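Prernus Hand-Held Gripper Pair, with tabletop cell kit
Supplied by Catport
Page updated 20 February 2020

Sold as a matched left and right set. Used for recording two-handed tabletop work such as sorting, folding and packing small soft goods. Prices and lead times are on the quote sheet. 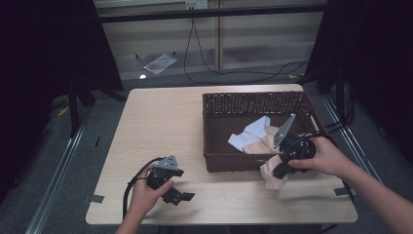
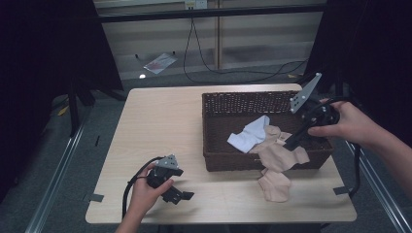
Most buyers ask first how much room a cell needs and what has to be bought besides the grippers. Plan for one table, one operator and enough clear floor to walk all the way around. Each gripper has its own cable, so there are two runs to get from the table to the floor, and they should drop on opposite sides. A plain wood-grain tabletop is fine. Put dark tape at its left and right edges, as on the table with the wicker basket, so you can tell when it has been bumped out of position. Curtains at the sides are sold separately and are worth having if the room gets daylight.

What comes in the set
Left gripper and right gripper
Two cables
Perforated metal plates, fitted
Spare fastener bag
Printed setup sheet

What you supply
Table
Side curtains or screens
Trays, baskets and the items to be handled
Computer and storage

Budgeting for consumables
Floor and edge tape is the item people leave out. The Sowerby site orders it in packs of 20 rolls and charges it to the cell, not to general stores. Cloth items should be bought in bulk too, in more than one color and weight. Thin, stretchy fabric is harder to pick up cleanly than a folded towel, and operators need practice time with it before any recording counts toward a target.

Planning the hours
A first project is usually quoted at 2000 recorded runs. Allow a short break every 20 minutes. The grippers are held up off the table for most of a run, even on the side that isn't picking anything up, and forearms get tired. Two operators taking turns will get through more in a day than one working straight through.

Spares
Jaws wear before anything else. Order one extra pair with the set. Cables are the next thing to go, mostly where they cross a table edge. Both are stocked by Catport under the Prorkar parts list.

Ordering
Set, left and right: part 197
Left only or right only: on request
Extra jaws, pair: add to the same order to avoid a second shipping charge
Orders placed now ship in March. Sets are checked as a pair before they leave, so please return both grippers if one needs service.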